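Acta de demostración, puesto 6

La dirección de Dillix comunica a la plantilla de la nave Ortuño que la instrucción del brazo continuará durante el mes de enero bajo la responsabilidad de doña Purificación Barroso, oficial de lavandería con 40 años de servicio. Se ruega no interrumpirla.

La señora Barroso gobierna el brazo desde el mando a distancia. Consta en el registro que las primeras 11 demostraciones fueron anuladas por exceso de velocidad. Consta asimismo que la interesada alegó que así se había trabajado siempre en aquella casa, y que la alegación fue admitida a trámite. 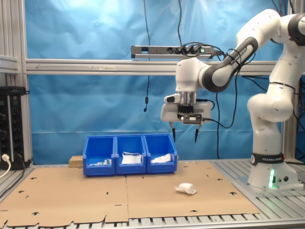 Puesto 6: el brazo, los tres recipientes azules y un paño pendiente de clasificar.

La supervisora, doña Serena Pellegrini, solicitó que cada gesto se ejecutara sin vacilaciones. La señora Barroso respondió por escrito que ella vacilaba ante los paños desde que tenía uso de razón, pues conviene mirar de quién han sido antes de soltarlos. La supervisora elevó consulta y no obtuvo contestación.

Alcanzada la demostración número 100, se autorizó al brazo a proceder por sí solo. Descendió, abrió los dedos y se detuvo sobre el paño durante seis segundos. Después lo tomó por una esquina.

La señora Pellegrini anotó la demora como defecto. La señora Barroso pidió que se retirase la anotación y firmó al margen.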